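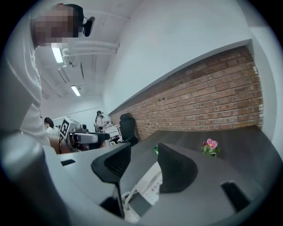 A person in a light grey shirt with a hand-held gripper.

Jusholm market hall to lose Saturday parking from next month

12 April 2019

Free Saturday parking behind the Jusholm market hall is to end, the council has confirmed. Stallholders are not happy. Shoppers neither, going by the queue at the information desk this morning.

The car park has been free at weekends for as long as most traders can remember. Under the new rules drivers get the first 2 hours for nothing and pay after that. Blue badge holders are exempt. Market traders are not, unless they buy a permit, and the price of the permit has not been set.

The council says the spaces are filling up before eight with people who leave their cars all day and catch the train. A survey carried out last November found the same cars there morning and evening, week after week. "The car park is for the market and the shops, and at the moment it isn't serving either," a council statement said.

Traders agree with that bit. It's the rest they object to. The Handusard Road end of the hall already has empty pitches and several stallholders said a two-hour limit would finish off the cafe trade, where people come in for the veg and stay for dinner.

"My regulars are in here half the day," said one. "They're not going to run out and feed a meter with a plate of chips in front of them."

A petition has been left on the cheese counter, next to the till. It had more than 100 names by lunchtime and the traders want 300 before the next full council meeting, enough to have the matter debated. There's a second copy in the window of Mendoza, the shoe repair shop opposite, and one going round the bus station.

The new machines will be put in by Wosport, the firm that already looks after the multi-storey on the ring road. Cards and coins both taken, the council says, after complaints about the card-only machines at the swimming baths. Wosport has been asked for a comment, none so far.

Not everyone is against. Residents in the terraces behind the hall have been asking for something to be done about all-day parking for years – most Saturdays they can't get near thier own front doors. One said she would happily pay if it meant a space when she got back from the shops. But there's worry too that the commuters will simply move one street over. The council says it will look at residents' permits "in due course". No date given for that.

The Saturday bus from the villages might have helped but it was cut back last year and now runs every two hours, last one back at 5.15pm. Traders want the council to talk to the bus company before any machines go in. The council says the two things are separate.

Work on the bays starts at the end of the month, with 6 spaces nearest the loading doors closed while the lines are repainted. Deliveries to use the side gate. The hall itself stays open as normal and market hours don't change.

Comments on the scheme can be made in writing at the town hall reception or through the council website, where the plans can be be seen under Parking and Streets. Paper copies of the map at the library – ask at the desk.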